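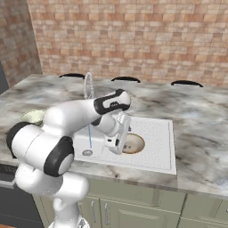 Foltanico is an indoor play centre in the town of Lostomo. It opened on 22 April 2019 in a former carpet warehouse and is run by the leisure company Toteck, which also has a trampoline hall in nearby Lawal.

The centre has a climbing frame on 3 levels, a soft play area for under-fives and a mini golf course with 14 holes. Up to 201 visitors are allowed in at one time. Grip socks must be worn on all equipment, and adults may climb with their children except in the under-fives area.

Four party rooms are hired out by the hour. The whole building can be booked on weekday evenings for £399. Foltanico closes for one week each August for safety checks and repainting. The nearest bus stop is on Lawal Road.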